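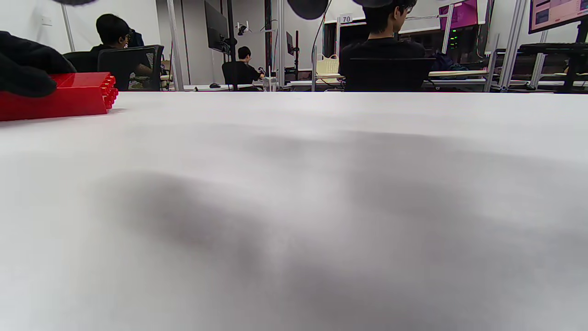 A gloved hand and a red brick piece, at the left side of the white table.

We use cookies to count visits to our pages. By reading further you accept this.

December 19, 2024
By the Parish Visits Desk

An afternoon at the open day of All Saints, Bellamy

The bus from Nisteck stops at the bottom of the hill, and from there you must climb 274 steps to the church of All Saints. I went in October, for the open day, when the crypt and the old sacristy are open to visitors. On other days you see only the nave, and the side chapels through a grille.

I was a little early, so I sat at the back. The church is plain inside. The walls are grey stone, and the only strong colour is in the windows, which were cleaned last year by a workshop named Lustora. Each window shows a martyr with the thing that belongs to the story: a wheel, a tower, a pair of pincers. The labels underneath are in Latin, but there is a sheet in English near the holy water, and I advise to take it, as the guide speaks quickly.

Our group was led first to the sacristy. It has deep drawers for the vestments, so wide that two people are needed to pull one out. We saw a red chasuble, which is worn on the feasts of martyrs, and the guide explained that red is for blood and also for the fire of Pentecost. I knew the first meaning since childhood. The second I had forgotten. The embroidery on the back was repaired many times, and in one place the thread is clearly of a newer red. She did not hide this from us, she turned the cloth to the lamp so that we could see it better.

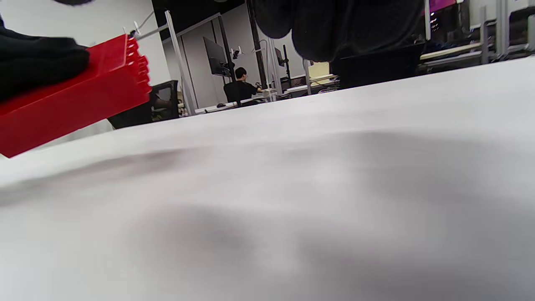

Black glove on the red plastic piece, with its notched end up.

Then we went down to the crypt. The stairs are narrow and there is a rope on one side in place of a rail. In the middle stands the stone chest that, by the tradition of the town, came from Vorka with the first monks. Nothing is known for sure about who was laid in it. The guide said that in the past up to 200 pilgrims slept here on the night before the feast, and that the floor is worn for this reason. I measured with my eyes and could not imagine so many, but perhaps they were more patient than we are.

A man in our group asked if the relics are authentic. The answer was longer than I expected and I liked it. She told us that the parish has letters for two of them, with seals, and that for the rest there is only the custom of the place. In the old days a bishop could recognize a cult simply because people had prayed there for a long time.

After the crypt there was tea in the hall and a table with books. I bought a small history of the church, printed in Nisteck, with a good chapter on the monks and rather poor maps. Vespers was sung at five. The choir is not large, but the sound under that roof is very full, and I stayed until the end — which meant I missed my bus.

For those who wish to go: the entrance is free, and there is a box for the roof beside the door. Wear shoes with a good sole for the crypt. The neighbours' road on the north side has no steps and is easier for the knees, but it is longer and not lit in the evening.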